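Grutness again this morning, wind NE and cold. 19 purple sandpipers on the rocks below the pier, plus one turnstone with a bad leg.

Gannets moving north past the head all morning. I stopped at 1,285, which is a good count for March.
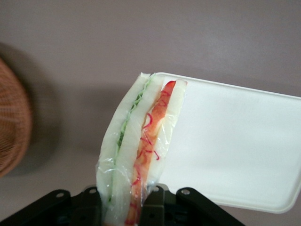 The black guillemots are mostly in summer plumage now. I had 44 in the bay, a few of them already pairing up.

No divers at all. Last year there were great northerns here into May.

All counts are on Zornero. I'll try the loch tomorrow if the wind drops.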